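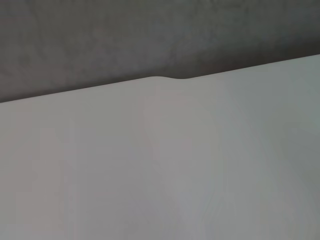

Filtering low-information wrist frames before you train

Search the guides Enter keyword Go

By Radoslava Paulík
25/04/2024

If you train manipulation policies from wrist video, you have a lot of frames like this one: a big pale surface, a dark band over it, one long slanted edge between them. They carry very little to learn from on their own, and a random sampler will happily feed them to your network all day. Scoring frames and thinning out the plain ones was the single most satisfying change we made to the Budeck pipeline (it took two evenings!), so I want to walk you through it.

You need a folder of episodes with one wrist stream each, the gripper state log, and any pretrained image encoder you already trust. A laptop is fine for the scoring. You don't need labels.

Step 1. Pull frames at a fixed rate

Don't use every frame. We sample each episode at two per second, which gave us 3,686 frames for the first Budeck set. Keep the episode number and the timestamp with every frame, because you'll want both in step 4. I once skipped the timestamps to save time and had to redo the whole export.

Step 2. Compute an edge score

Convert to grayscale, blur lightly, then run a plain gradient filter and take the share of pixels over your threshold. Start with a low threshold. Compression leaves faint blocky patches on smooth surfaces, and if you skip the blur those patches get counted as texture. The frame at the top is a great test for this – its pale area has soft shifts in tone and faint patches, and a good edge score should ignore all of that and respond mainly to the diagonal.

Look closely at that diagonal, too. There's a low rounded bump in it, a little left of center. An edge score barely notices a bump like that, and neither does a human skimming thumbnails. So we never let the edge score throw a frame away by itself.

Step 3. Compute a feature score

Run each frame through the encoder and keep the patch features, before pooling. For each frame, measure how far the patches spread from their own mean. Two flat regions give you two tight clusters and a small spread. A cluttered bin gives you a big messy cloud. Then add a second number, the distance of the single most unusual patch. This is the part I love! Small contours that vanish in the average have a fair chance of showing up here, and it costs you one extra line of code.

Igor Kolář suggested using the top two patches instead of one to calm the noise. We tried it on the Zultside recordings and kept it.

Step 4. Protect the frames near contact

A plain view can still matter a great deal if the gripper is about to close. Read the gripper log and mark every frame within a second of a state change as protected. Protected frames skip the filter completely, whatever their scores say. If your log and video clocks disagree, fix that first. Ours were off by nearly half a second in December and we were cheerfully protecting the wrong frames for weeks.

Step 5. Downweight, then look

Give a frame a low weight if it's low on both scores and unprotected. We use a tenth of the normal weight and don't delete anything, so the policy still learns what it's like to drift past a blank surface. In our set, 1,262 frames ended up with the low weight.

Now sort those by the unusual-patch number and look at the top 25 with your own eyes. If you see something graspable in there, your cutoff is too high. Bring it down and run the sort again.

What we got

On the Kadlec shelf task, training settled sooner and the loss curve was a lot less jumpy between seeds. Final success was slightly better, though I'd want more seeds before making a fuss over that. The nicer surprise was in evaluation. The old policy tended to hover when its view went flat, and the reweighted one hovered less. Štefánia Polák is repeating the runs on the Bundcombe arm, which has a wider lens, and I can't wait to see whether the same cutoffs carry over.

If you try it with a different encoder, redo the cutoffs from scratch. The spread values aren't comparable from one encoder to the next.

Last updated: step 4, note on clock offset added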